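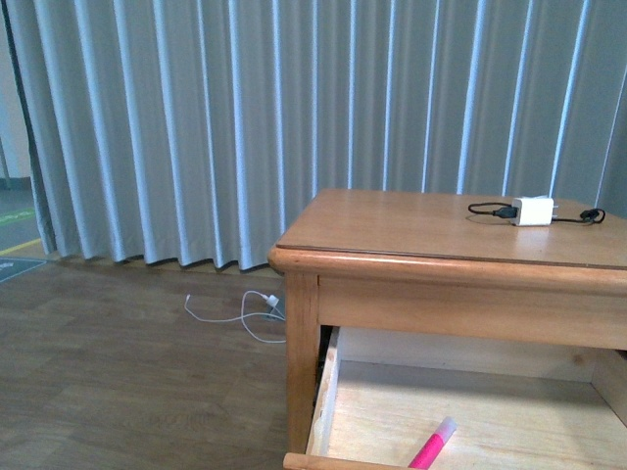
FAQ › Contributing examples

Sovex home tasks: questions from new contributors

Last updated September 27, 2022

So you've signed up to record examples for Sovex. Great! These are the questions that come up most in the first few weeks. If yours is missing, send it through the contributor form and we'll add it.

What exactly is an example?
One example is one short household job, recorded from start to finish: open a drawer, put the charger in, close the drawer. Every example has a one-sentence instruction attached to it, and the learning system gets the recording and the sentence together. We have 2,380 accepted examples in the drawer family so far and we're still finding gaps, which is half the fun.

Why are there so many drawers?
Drawers are wonderful teachers. A drawer hides things, it changes the shape of the space when it opens, and the thing you want may be way at the back in the shade of the tabletop. A bedside table with a pink marker in the open drawer and a white power adapter on top already gives you several different instructions. "Put the adapter in the drawer" is one. "Take out the marker" is another. "Close the drawer" looks easy and is still worth recording plenty of times.

Do I have to tidy up first?
Please don't! A white cable lying on the floor beside the table is fine, and so is a curtain hanging right behind it. The system has to work in rooms people live in. The only things we ask you to clear away are mail, family photos, screens, and anything else with private information on it.

Can I use cables? They never land the same way twice.
Yes, and we'd love more of them. The Villano task list has a whole section on chargers with the cord attached, and it's the section where the model has the most left to learn. Let the cord fall however it falls. If it loops over itself or trails off to one side, leave it alone and start recording.

How many times should I repeat a task?
Record 3 examples per layout, then change something. Turn the marker around, slide the charger to the other side, start with the drawer half open. We would much rather have 100 examples from thirty layouts and change than 300 of the same one.

What counts as a mistake?
Dropping the object and picking it up again is not a mistake — keep going, and tick "recovered" when you upload. Recoveries are some of the most useful material we get. Mark the example as failed if the object ends up somewhere you can't reach or if you stop partway. Upload the failed ones too. They go into their own folder and we do use them.

How should I write the instruction?
Write it the way you'd say it to a friend standing next to you. "Put the charger away in the drawer" is good. "Execute placement of item A" is not. If there are two similar objects in view, say which one you mean, by color or by where it is.

Does the whole table need to be in view?
No. Half a tabletop is fine as long as the object and the place it's going to can be seen when they matter. If the drawer is the goal, make sure the inside of it can be seen at some point before the object goes in.

What about shiny surfaces and shadows?
Keep them. A bright patch on a varnished top or a dark band along the back of a drawer is everyday stuff. Just avoid switching lights on or off in the middle of an example.

What is Addo, and do I need it?
Addo is our review tool. It checks each upload for missing pieces and then passes it on to a human reviewer. You don't need to install anything — you'll see its notes next to your uploads. "Instruction mismatch" is the most common one, and rewriting the sentence usually fixes it.

Is the Sorkier set the same project?
It's the earlier one, tabletop only, and it closed to new examples in February. Your old login still works here.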